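3.2 Surface and object selection

The choice of table surface has received little attention in studies of how people find and pick out small household items. Most of the earlier work on clutter perception used white or wood-tone tabletops, on the grounds that these are common in homes. Our pilot sessions in June suggested that surface tone has a larger effect on search time than the number of items present, and we therefore treated the surface as a variable in its own right. Three were used: a pale cotton cloth, a medium brown board, and a dark gray mat with a slight gloss. All three were cut to the same outline, so that the distance from the front edge to the back edge did not change between conditions.

The object pool was assembled at the Clastham site and contained 78 items. Eduardo Tiongson sorted the pool by dominant color, by height when resting in a stable position, and by surface finish (matte, glossy, or mixed). Items with large printed labels were removed, as were items that could not be set down in the same position twice. Kitchenware with a handle was kept, but the handle side was recorded as a separate property. In the pilot, participants were slower to name a mug when the handle pointed directly away from them, and we did not want this effect to be mixed in with the effect of color.

3.3 Layout

Each layout paired one low item with one tall item. The low item was placed toward the front or center of the surface and the tall item toward the back. We chose this arrangement after trying the reverse, in which the tall item hid part of the low one for seated viewers. Low items that could roll were placed on their sides and left to settle before the layout was recorded. Ribbed or ridged items gave less trouble in this respect than smooth ones.

A total of 501 layouts were recorded. One was dropped when its two items were found to be duplicates of a pair already in the set, leaving 500 for analysis. Layouts were divided between Clastham and the second site, Wallstead, and the same lighting plan was used at both. The light was kept soft. Hard light produced bright streaks on metal rims, and in the pilot these streaks drew first glances away from the items themselves - a problem mainly on the dark mat, where a rim stands out strongly in any case.

3.4 Color separation on the dark mat

The dark mat produced the widest spread in naming times. Saturated items were named quickly on all three surfaces, while muted items depended strongly on what lay beneath them. Sage, slate, and olive items were the most affected. A muted item with a bright border, such as a steel rim, behaved more like a saturated item, and we coded such items as mixed finish.

Figure 2 gives a typical pair. The low item is a small lavender-violet cylinder with ridges around its length, placed slightly left of center. The tall item is a sage-green insulated mug with its handle to the left. The body of the mug is matte and its rim is shiny, and it was therefore coded as mixed. The cylinder leaves a faint reflection on the mat. Reflections of this kind were not treated as separate items, but their presence was noted for each layout.
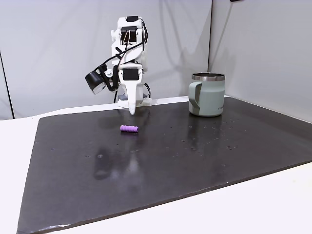

Figure 2. Low and tall items on the dark gray mat: ribbed purple cylinder (left of center) and sage-green mug with steel rim (back right).

Participants named the low item first in most dark-mat layouts, even where the tall item was much larger. We attribute this in part to position and in part to color. The two cannot be fully separated in the present set, as low items were never placed behind tall ones. The Aquino scale, which scores separation between an item and its background, predicted naming order well for matte items and poorly for mixed ones. The Flasivero correction, which weights the border of an item more heavily than its interior, reduced the error for mixed items but slightly increased it for ribbed items, whose ridges are counted as borders.

A group of 14 layouts was scored twice by the same rater, with the second scoring done in the late afternoon after the full set had been completed. Differences between the two passes were confined to the finish category, where powder-coated surfaces were sometimes marked as mixed on the first pass and matte on the second. The rule was then restated so that finish is judged on the body and the rim together, and the affected items were rescored before the analysis reported in Section 4.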